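Rinham Building Services Course
Unit 5: Dry Cleaning of Hard Floors
Handout 2: Sweeping and litter collection on glossy tile

Revised November 18, 2022

5.1 Scope

This handout covers the removal of loose litter from hard, glossy floors before any damp work is done. Carpets are dealt with in Unit 6. Machine scrubbing is dealt with in Unit 8 and is not assessed in this part of the course.

Read it together with the Randus method sheet for hand tools. Where the two differ, follow the method sheet in use at your own site.

5.2 Terms

Litter: loose items large enough to be picked up by hand, such as wrappers, tissues and packaging.

Dust load: fine dry matter that can only be moved with bristles or a dust mop.

Stray item: anything on the floor that cannot be classed as litter without checking. Lids, boxes, cables and sticks are stray items until checked.

Working patch: the area swept into one pan before the pan is emptied. On tile, the grout lines are used to set its edges.

5.3 Tools

A long-handled broom with a narrow head is suited to mixed litter. A wide head covers more floor but tends to ride over small hard pieces. The bristle strip should be straight and free of hair before work starts.

The dustpan should have a flat front lip. A raised back wall holds crumpled paper in place when the pan is lifted. A long handle lets the pan be set down and moved without bending, though it gives less control over the angle of the lip than a short one.

The wastebasket belongs to the working patch and moves with it. Mesh baskets hold wrappers and paper well but let fine dust through the sides. Empty the dust load into a lined or solid bin.

5.4 Pan position

Set the lip flat on the tile and facing the broom. If one corner is raised, light litter passes beneath it or turns aside and comes to rest beside the pan. Snack wrappers are the usual case: they are light, they spring back after being crumpled, and they slide easily on a polished surface. Crumpled tissue normally travels straight in.

Use short strokes and keep the bristles on the floor at the end of each one. A flicked stroke throws small pieces over the back wall.

A wrapper left at the corner of the pan should be collected before the pan is lifted. Draw it back towards the broom side first, then sweep it in from the front.

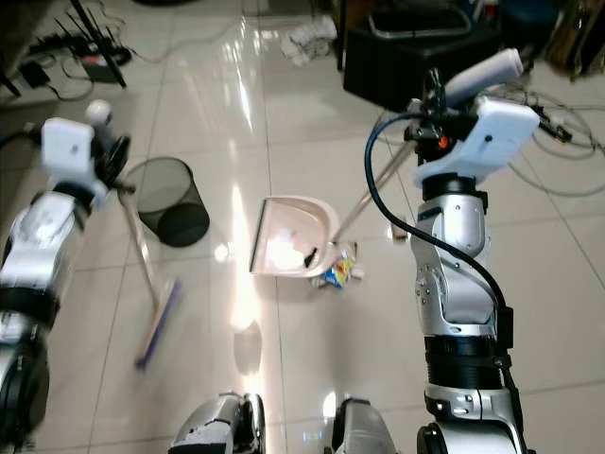 5.5 Stray items

Stray items are not swept. Check each one, then lift it, put it away or hand it in according to site rules. Clear containers need particular attention on a glossy floor. Their walls show mainly as faint edges among the reflections of the ceiling lights, and they are easily struck with the broom or stepped on.

Anything found inside a container stays inside it until the container has been checked. Do not tip the contents into the pan.

Long thin items such as sticks should be lifted early. Left in place they divide the working patch, and litter collects along them. 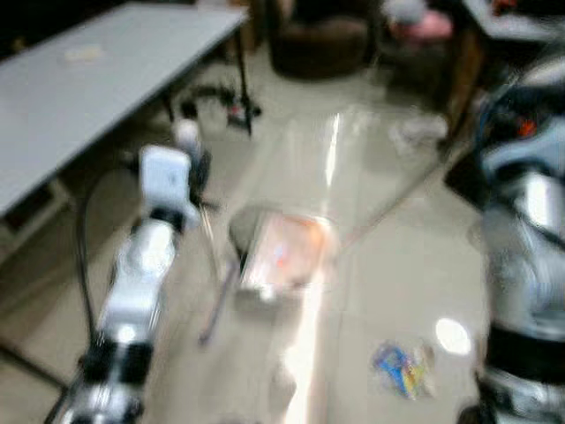
Fig. 2. Transparent box, slanted stick and crumpled wrapper on tile.

5.6 Order of work

1. Walk the floor once without tools and note stray items.
2. Lift stray items and place them on a table or shelf.
3. Bring the wastebasket to the edge of the first working patch.
4. Sweep from the walls and table legs towards the open floor.
5. Collect, empty the pan and move to the next patch.

The space under tables is treated as a patch of its own. Equipment and cables standing there are swept around by hand brush and are not moved unless the site supervisor has agreed to it.

5.7 Glare

Overhead lighting on polished tile produces bright bands in which pale litter is hard to pick out. 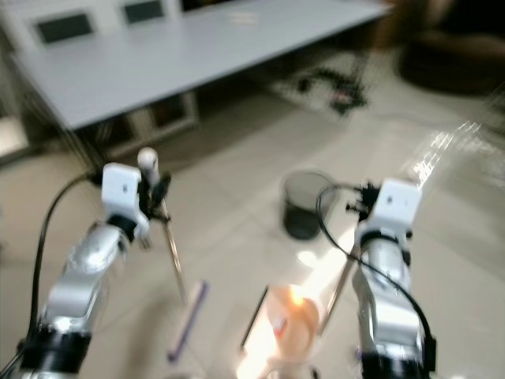
Inspection should therefore be made from two positions at right angles to each other. The bands shift with the viewer, and an area lost in glare from the first position can usually be read from the second. Lowering the eye line also helps with fine dust. Switching off the lights is permitted only where daylight is sufficient for safe working.

The Zukholm and Rosenthal sites both have floors of this type. Students placed there in February should practise the two-position check beforehand.

5.8 Practical task

Time allowed: 20 minutes. Marks available: 31.

Clear the marked bay using a long-handled broom and pan. Record each stray item on the form supplied, with its position and what was done with it. Marks are deducted for sweeping a stray item and for lifting the pan with litter still lying against it. Return the broom head upwards to the rack and leave the pan empty.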